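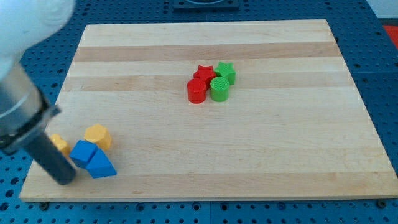
Single-point tool or two-finger gripper for small printed blocks?

Print this thread | E-mail this thread

flurina_t wrote:
Hello all. I am trying to decide which tool stays on our arm, and I would like to hear from people who have used both kinds. The task is simple: small 3D-printed blocks on a wooden board, sorted in groups. We have hexagons, cubes, triangular prisms, stars and cylinders. I compared the Fukex two-finger gripper with the Troladside round tool, the dark gray one, which comes at the block from the top. I made 100 picks with each one, same arm, same speed. The Fukex missed four. The Troladside missed eleven, and nine of these were stars.

My problem is that the Fukex needs free space on both sides. When two blocks touch, the fingers push the neighbor away and my group is destroyed.

Flurina Thaler

hefin.ifans wrote:
Nine out of eleven on stars tells you where to look. The top of a star is small and the printed layers leave ridges. Have you sanded any of them? I would not judge the tool before that.

flurina_t wrote:
Not sanded. I wanted to test the parts in the condition they leave the printer.

cornel_c wrote:
I disagree with Hefin. If you must sand each part so that the gripper works, then the gripper is wrong for the job. We have the Surdu with narrow fingers, 309 with the adapter ring, and it goes between two cylinders that touch if you turn the wrist first. It is slower, I admit.

hefin.ifans wrote:
And what does it do with a triangular prism lying on its side? Two fingers on a slope, it slides up and out. I had this every day in May until I changed the pads.

cornel_c wrote:
You grip it at the flat ends, not on the slope. For this you need to know the angle, so the camera must be good. That is a camera question.

siriporn_s wrote:
About the camera: we moved ours from the wrist to a fixed post, looking down at an angle. Near the front of the board it is very good. At the back the shapes become short and a star behind a cylinder is half hidden. With the camera on the wrist you can go and look from above, but it costs time on each pick. Also our board has darker strips in the wood, and our yellow parts were found less well there. We painted nothing, only changed the threshold.

flurina_t wrote:
Siriporn, thank you, I will check the yellow ones separately. Cornel, which controller do you use for the wrist turn? With Skemance I get a small jump at the end of the rotation.

cornel_c wrote:
Same one. Lower the acceleration for the last joint only. The jump did not disappear for me but it became small enough.

hefin.ifans wrote:
I still say sand five stars and repeat. It takes one evening.

flurina_t wrote:
Fine, I will do it, with five sanded and five not sanded, mixed. I will post the numbers in this thread.

Reader comments (2)

Domnica Nistor, 2020-03-05
Please write also the air pressure, if the round tool is a suction type. Without it I cannot compare with mine.

guest
The Surdu was 1,199 when I asked, with the arm mount. Is 309 only for the fingers?

Print | E-mail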